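Workshop notebook, Gikdale
April 25, 2024

Memory faults in the Nellano desktops, continued

I continue from the last page, where I stopped at the machines that do not fail in the morning and fail in the afternoon. The full lot from Nellano is 451 desktops. Most of them passed the first check and are already on the pallets. I write now only about the 17 which restart by themselves and leave no clear message.

My first idea was the power supplies. I exchanged the supply in 4 machines with ones I know to be good, and all of these machines restarted again during the night. So I put the original supplies back and marked this idea as closed in the list. The mains in our room I did not measure yet, but the other desktops on the same line run without trouble.

The second idea is the memory, and here I have more to say. The short test which comes with the machine finds nothing. The long test finds errors, but only after several passes, and the address is not always the same. When the address moves between runs, I do not believe so much in a bad chip. I look first at the contact, the slot or the timing settings.

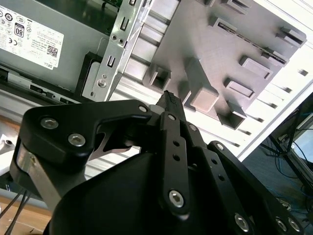

Stergiou wrote back on this point that they had seen a similar pattern in their own office machines, and that before blaming any slot we should load the default settings and test with one module only. They also asked which version of the firmware we have, and I must admit that I had not written it down for all units. It is now a column in the sheet.

I followed their advice. Default settings, one module, slot nearest to the processor, long test with 12 passes. Then the same module in the next slot, and so on. This takes a very long time and I recommend to start it before going home. Please write the start hour on the tape, not only in the sheet, so the next person does not stop a test in the middle. This happened to me once this week and I lost a night.

Results until now: in most of the bad units the errors go away completely with default settings and return when the old settings are restored. Somebody at the former owner changed the memory timing by hand, I suppose to make the machines a little faster. For these units the repair costs nothing. I clear the settings, change the coin battery if it is weak, and test again with all modules in place.

A smaller group still shows errors with the defaults. In these I cleaned the contacts with alcohol and a cloth without fibers, let them dry, and inserted the modules again until both latches closed. I do not use the eraser method anymore. It leaves crumbs in the slot and it takes away the gold.
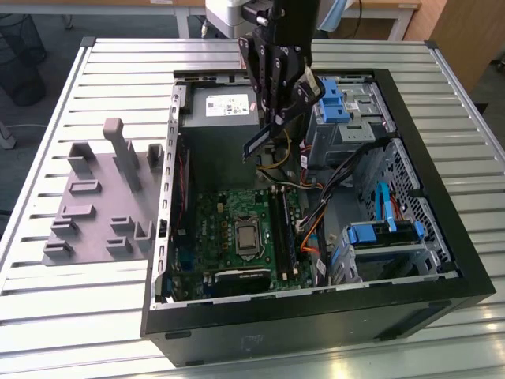
Can a module that failed the long test one time be used again if it passes later? Keep it out of any machine we deliver, put it in the bag for doubtful parts, and write the slot and the pass number on the bag.

About mixed modules: the Triltetti sheet says that pairs must be of the same size and speed, and this is correct, but I would add that the two should also have the same number of chips on each side. I found two units with a pair that matched on the label only. They worked, but slower than the others, and one of them did not wake from sleep. With a real pair both are normal.
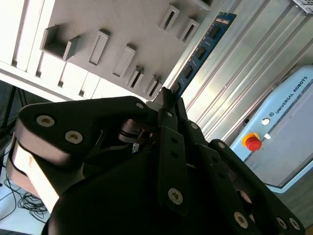
Light grey slotted rack, aluminum frame, blue board strip.

Still open:

Firmware version for the units on the first pallet. I have to open the sheet and fill in by hand.

Coin batteries, order more. The box is almost empty and the delivery is slow.

One unit fails in every slot with every module. I think the processor socket has a bent contact, but I need the good lamp to look at it. If it is bent, I keep this one for parts.

Nellano wants the final list in June. I will repeat the long test on the cleaned units once more before I sign, with the room heating on, so that the afternoon conditions are the same as in the first tests.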